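Nyitrai Scale Model Club - Minutes of the Spring Build Meeting

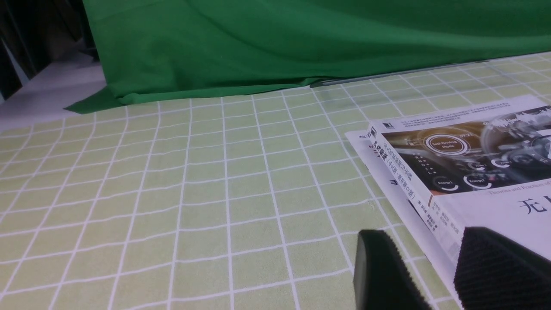

Hultlow, May 7, 2022

Aranka Somogyi chaired. Minutes of the previous meeting were read and accepted with one correction: the airbrush compressor is on loan to the club and was not purchased.

1. Group build, Pleltard steam tractor

Members are now on phase 3 of the partwork kit. Several reported that the left rear wheel hub does not seat fully on the axle. The fix agreed on is to file the inside of the hub lightly with a round needle file and test the fit before adding the retaining screw. Do not force it - two hubs have cracked at the spoke.

The boiler bands in this phase are metal and the rest is plastic. The instruction sheet shows the bands going on after the smokebox door, but the clips are hard to reach in that order. Members may fit them first if they prefer.

The chair will write to Flarkden about the missing drive chain links. The bag should hold 61 links and most members received fewer. Until replacements come, skip the chain steps and go on to the canopy supports.

2. Paint

The kit green is close to the reference photos but dries too glossy. Semi-matte clear over the top was suggested. Anyone brush painting should thin the first coat and leave it overnight. Enamel over acrylic was discussed at length and no decision was made.

3. Club supplies

The club bought one box of 100 spare screws, mixed sizes. Take what you need and write it on the sheet inside the lid. Blades for the hobby knives are low. Agreed to spend up to $40 on blades, sanding sticks and masking tape.

4. July show

The club has been offered the same tables as last year. Models should be entered with a card giving the scale, maker and any parts made from scratch. Unfinished tractors are welcome and will be shown together by phase. Cards are due to the chair before the show.

A request to allow diorama bases larger than the table depth was turned down.

5. Other business

The bench lamp with the loose arm has been fixed. Question raised about storing kits between meetings - the top shelf of the cabinet may be used if boxes are labeled with a name.

Next meeting: wheel assembly and canopy. Bring a small Phillips driver and tweezers.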